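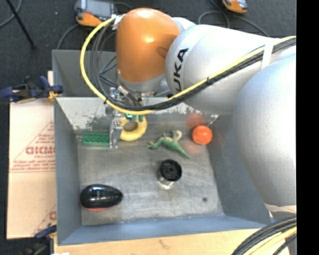 Sorting small parts goes so much easier when you start with a good bin, and I do wish I'd learned that sooner than I did! Look for sloping walls, like the blue-gray ones on this metal bin, so that little pieces slide down to where you can reach them. A scratched floor or some chipped paint is no reason to pass one up (mine from Petham looks far worse, bless it).

Tip everything in gently, spread it out with your hand, and pull the biggest pieces first. Then take a second bin for whatever you're keeping, and go by color.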